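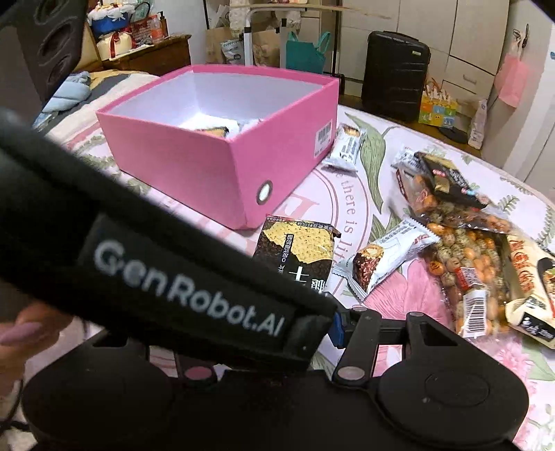

The pink box, open on the table, with the first snack in and a few more waiting their turn.

I've been mailing snack boxes to my cousin in Toledo since she started grad school, and I've gotten picky about how I pack them. The first one I sent arrived as a bag of crumbs with a nice card on top. I've learned a few things since then, so let's pack one together!

What you need

A small box with some stiffness to it. Mine is pink cardboard with a white lining and a metal-rimmed hole in the front that you can hook a finger through. You'll also want white tissue paper, a bigger shipping carton, tape, and snacks. Get the individually wrapped kind. Anything from a family-size bag goes stale once you open it, and she likes to throw one or two in her backpack.

Step 1. Dump everything out on the table

Don't pack straight from the grocery bag. I spread it all out on the tablecloth so I can see what's flat, what's puffy and what's going to get squashed. Pastries in white packets, seaweed crackers in a black bag, all of it goes out where I can grab it.

Step 2. Crumple the tissue

Crumple it way more than feels right (I used to fold it into neat squares, and it did nothing). Push it toward the back of the box first, then set a snack on top of it and press gently. If it sinks to the bottom, add another sheet.

Step 3. Heavy stuff low, crackers last

Filled rolls and cakes can take a little weight. Crackers can't. Lay the rolls along the bottom and up against the sides, and slide the cracker bag in flat at the very end - never on its edge, or you'll be mailing dust. Chocolate-covered things stay home in August. I tried it once with an ice pack and we don't talk about it.

Step 4. Peel the price sticker

Do this before the box gets full and heavy. Warm the sticker with a hair dryer for a bit and pull from one corner, slowly. Cardboard tears if you rush.

Step 5. Box inside a box

My pink box travels without a lid, so I lay 2 sheets of tissue over the top and set the whole thing in the shipping carton. Fill the gaps on all sides with more paper, then shake it. If you hear sliding, open it up and add more. Tape the bottom seam twice, write the address on the carton itself as well as the label, and off it goes!

- Simone Tavares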